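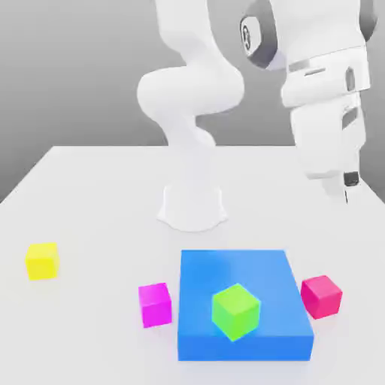
Most of what gets said about matte tabletops comes from people selling them, and we sell some too, so read this page with that in mind. These are the questions that come into the Clulorau workshop most often, answered by Benjamín Domínguez, who refinishes the tables that come back. A pale gray-white top with a clean matte surface and no pattern, like the one in the picture, looks calm under soft light, and that is usually how people see one before they buy. Your kitchen has a window on one side and spaghetti on Sundays. Ask for a sample and put it where the table will go.

Does a matte finish hide scratches?
Some of them. Fine hairline scratches show less than they do on gloss. Deeper ones show just as much. What the brochures leave out is the opposite problem: rub a matte surface in one spot long enough and it turns shiny. We see it where forearms rest and where a laptop gets pushed back and forth every day.

Can the shiny spots be fixed?
On a lacquered wood top, sometimes. Light sanding with 600 grit can bring the sheen down, but a small repaired patch often looks worse than the wear did. We usually talk people out of spot repairs. If the whole top needs it, plan on 2 coats and some time without a table. On laminate, no. The surface layer is thin and once you've gone through it you own a different problem.

Is "stain-proof" true?
We don't use the word. Ask whoever does what they tested, how long they left it there and whether the warranty covers it. Coffee wiped up right away is not much of a test. Turmeric left overnight is.

Do I need a special cleaner?
Almost certainly no. Warm water, a drop of dish soap, a soft cloth, then a dry cloth. We tried the Ikura spray and the Farías one on spare tops in the shop for 9 months and could not tell either side from the side we washed with soap. The Ikura smells nicer. Skip anything that promises to "restore shine" – you paid extra not to have any.

What about the Varkarier protection plan?
Customers ask because other stores offer it at the register. Read the exclusions first. The copy a customer brought us in August left out heat marks, "gradual wear" and anything caused by cleaning. We had trouble thinking of what was left, apart from dropping something heavy on it. Maybe your copy is better. We don't get a cut either way and we don't sell it.

Are pale tops harder to keep clean than dark ones?
They show different dirt. Pale tops show ink, berry juice and newspaper print. Dark matte tops show dust, crumbs, flour and every greasy fingerprint. People with kids tend to assume dark is the safe choice, and a fair number of them call us later.

Will it turn yellow?
Depends on the coating. Oil-based finishes yellow, and anyone who tells you theirs doesn't should put it in writing. Water-based ones do much better, though we won't promise never. Move the fruit bowl now and then so at least the change is even.

How long before I can use a refinished top?
Gently, after a couple of days. No hot dishes, tablecloths or plastic placemats for 2 weeks. The can says sooner. The can isn't the one who gets the phone call.

Do you refinish tables bought somewhere else?
Yes, if the top is solid wood or a thick veneer. Send a photo of the underside and one of the edge, close up. We'll say no if it isn't worth the money, and with cheaper tables it often isn't.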